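Stavberg Wool Duvet, All-Season Weight

I've been selling bedding out of our little Devberg shop for 7 years now, and this is the one I take home. I run hot, my other half runs cold, and we'd pretty much given up on sharing a cover until we put a Stavberg on the bed (we still fight over the pillows, but I can't fix everything).

The filling is carded wool in a plain cotton shell, stitched through in big squares so it stays put. It's heavier than down and it drapes closer to you – some people love that right away, some need a few nights. If you like a big puffy cloud of a bed, I'd point you to the Modis instead. It's a lovely duvet too, just a different animal!

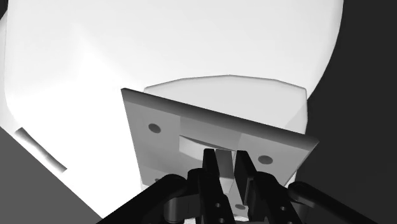

Image credit: Ejigu Studio

Sizes are twin, full/queen and king. If your mattress is extra deep, go up a size. I have a queen bed with a king duvet on it and I'll never go back. There are loops at all four corners for tying it into a cover, and they're sewn in properly, with a double row of stitching. I've yanked on mine plenty.

Washing is the question I get most. You don't need to do it often. Hang it outside on a dry, breezy day, or over a couple of chairs by an open window, and it freshens up on its own. Spills can be dabbed with cool water and a drop of wool soap. Please don't put it in the dryer, even on low – I did that to my first one and it came out the size of a bath mat.

It may smell a little bit like sheep when you open the bag. Mine was gone in 3 days with the bedroom window cracked.

Full/queen and twin are in stock and ship within 5 business days. King is on back order until July, but you can reserve one now and we won't charge your card until it leaves the shop. Returns are fine as long as the duvet has been used with a cover and still has its tag on. Covers are sold separately, and any standard one in the matching size will fit.

Page updated April 2026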